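Gumislow hand-held gripper: build notes and recordings

Maintainer: Zbigniew Chmielewska
Last revised: July 26, 2021
Status: in use, parts still changing

Summary

Gumislow is a two-finger hand-held gripper built at home and at the Messina shared workshop. The repository holds the part files, the assembly notes, and a set of short recordings made with the tool on ordinary desk objects. The recordings are meant for training and checking a small grasping policy on a desktop arm. They can also be used without the arm, for example to test a finger tracker.

Contents

parts/ holds the finger blocks, pad backings and mounting bracket, as STL and STEP
notes/ holds assembly order, screw lengths, print settings
clips/ holds 200 recordings, one folder each
splits/ holds two text files listing the clip folders for training and for checking
tools/ holds the scripts for trimming, resampling and plotting

Each clip folder contains the video, a CSV file of finger opening against time, and a one-line text file with the task. The checking split lists 44 clips. No clip appears in both lists.

Hardware

The fingers are printed as solid blocks with 100 percent infill. Earlier blocks with sparse infill flexed under load, and the opening values drifted with them. Print the fingers flat on the bed with the pad face upward. Supports are needed only under the bracket.

The grip pads are glued on and then trimmed with a knife. Contact cement holds better than double-sided tape on the pad material. Roughen the block first with coarse sandpaper, wipe it, and let the cement go tacky on both surfaces before pressing. The edges lift first, starting at the corners. A lifted edge can be glued back down once. After that, replace the pad.

Tighten the finger screws by hand only. The holes are tapped directly in the plastic and strip easily. If a hole strips, drill it out and fit a heat-set insert. The bracket file has clearance for this from March onward.

The finger opening is read by a Zarora position sensor on the linkage. It is sampled at its own rate and matched to the video afterward with tools/align.py. Run the zero routine with the fingers fully closed before every session. Clips recorded before the zero routine was added are listed in notes/offsets.txt with a correction for each.

Tasks

Tasks are simple and short: pick up an object, move it, stand it upright, lay it flat, hand it over the desk edge into a bin. Objects are household and office items. The harder ones are thin and open, with little surface for a pad to meet.

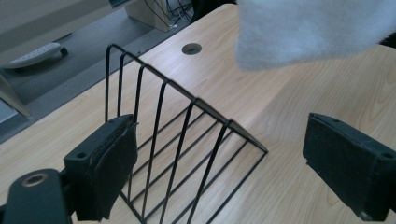

Wire racks and other rod-built organizers gave the most failed grasps in the early sessions. A single thin rod tends to roll between the pads, and the object swings around it. The approach that worked more often was to close across two or more rods, or to take the object at a rail where the direction of lift is in line with the rod. Failed attempts were kept. They are marked with fail=1 in the task file, and the trimming script leaves them at full length.

Black objects also cause trouble for the segmentation step, which confuses them with the fingers. The mask from tools/mask.py should be checked by eye on those clips.

Known problems

Six clips have a gap in the CSV file where the sensor cable worked loose. The gaps are left as empty rows and are not interpolated.

Exposure was left on automatic in the first sessions, so brightness shifts when the fingers move close to the lens.

Hirnbridge, the arm controller used for playback, expects the opening in millimeters. The CSV files store it as a fraction of full travel. Use tools/convert.py with the calibration file for your own build.

Changes

The bracket was thickened at the pivot. The old version is kept in parts/old/ and should not be printed for new builds. Pad backings are now separate parts, so a worn pad can be removed without scraping the finger block.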